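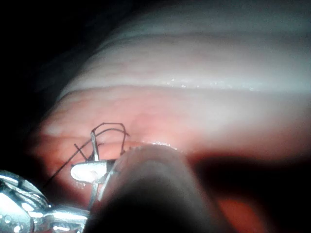
Why are most surgical needles curved?

A curved needle can enter the tissue, travel through it and come out again with a turn of the wrist, so it works in places where there's no room to push a straight one through and fetch it from the far side.

Needle and Thread: the Nultthorpe Suturing Gallery

Nultthorpe, September 2026

Damilola Abubakar put this page together after the winter term and handed it to me to write the words, on the theory that I had the time. I sew badly and write slowly, so feel free to judge both. Our group meets to practise stitching, talk about stitching, and argue over whose knot came undone first. The entries are for students starting in May and for anyone who has wondered why a job that looks like mending a sock takes years to get right.

If you're squeamish, the colours on this page run to pink. Consider yourself warned.

Close work
The silver needle stands almost upright with its black thread attached, against a lot of glistening pink. The pale ridged band behind it gets the best of the light and does nothing to earn it.

The little highlights
Moist tissue throws back every bit of light you aim at it. Look along the lower edge of the pale band for the row of tiny bright dots. Pretty, and a nuisance when you're trying to judge depth.

Notes to go with the gallery

On the curve
Needles are described by how much of a circle they make. Three-eighths is the everyday one for skin. A half circle suits deeper, tighter spots. The beginner's mistake is to grab a curved needle and push it as though it were straight, and the needle will express its opinion by bending. Follow the arc. Your wrist should start turned in and finish turned out, a bit like pouring tea for somebody you don't much care for.

On the point
Taper points push fibres aside and are kind to soft tissue. Cutting points have edges and are meant for tougher stuff such as skin. Using a taper point on skin teaches patience. Using a cutting point on something delicate teaches apology.

On where to hold it
Roughly two-thirds of the way back from the point, in the tip of the jaws. Hold it too close to the point and you'll run out of needle before you come out the other side. Too far back and you're gripping the place where the thread joins, the weakest part of the whole business. Kayode Garba says he can pick a first-year by this alone from across the room. He says it often.

On thread that behaves
Braided thread is soft, ties nicely and stays where it's put. It also drags a little on the way through. Single-filament thread slides beautifully and then remembers the shape of its packet for the rest of its life. We call this memory. A gentle pull between the fingers before you begin takes out the worst of it.

On colour
Thread comes dyed so it can be found again. Black shows up well against pink, and most of us have a soft spot for it for that reason. Undyed thread on a pale practice pad is a hobby for people with better eyes than mine.

On thread that's too long
Everyone takes too much, to save reaching for more. It then wraps itself around the instrument, your little finger and the neighbour's elbow. Bukola Edet once drew a length of Wonex through a practice pad and found she'd stitched in her own sleeve. The sleeve held up very well, and so did the stitch.

On knots
Square knots lie flat. Granny knots look almost the same and slide when they feel like it. Reverse direction with each throw and watch that the loops sit down evenly. Damilola tied 4,000 last year on a drawer handle at home and kept a tally on the fridge. I managed 120 and ran out of drawer.

On tension
The edges should meet. They don't need to be introduced by force. Tissue swells afterward, so a stitch that looks tidy and tight today will be cutting in by tomorrow. "Approximate, don't strangulate" is an old line and I have nothing to add to it, except that I've heard Ifeoma Onuoha deliver it in 22 different tones, none of them pleased.

On light
A light that's strong in the middle and weak at the edges makes everything outside the centre vanish. You get used to working in the bright patch, and you learn not to let the point wander off into the dark where you can't account for it. The rule is simple: know where the tip is before you move anything else. Most of the bad noises at our table come from somebody forgetting it.

On looking after instruments
Clean the joint. Blood, lint and good intentions all collect there. Open the jaws right up, brush, rinse, dry properly, and don't use a fine needle holder to pull a staple out of a noticeboard. You know who you are, and so does Binta Wike, who paid for it.

Where we meet
Upstairs at the Laltton rooms, second door past the stairs, the one that sticks. Bring reading glasses if you own them. Practice pads, thread and needles are supplied, and every needle gets returned and accounted for before anybody puts a coat on. Yes, even if it makes you miss the bus.

Beginners sit at the window end, where the light's kinder. Tea costs a coin in the tin, and the biscuits are the Wike family recipe — firm enough to practise on.

Corrections to the wording go to me. Complaints about your knots go to Kayode.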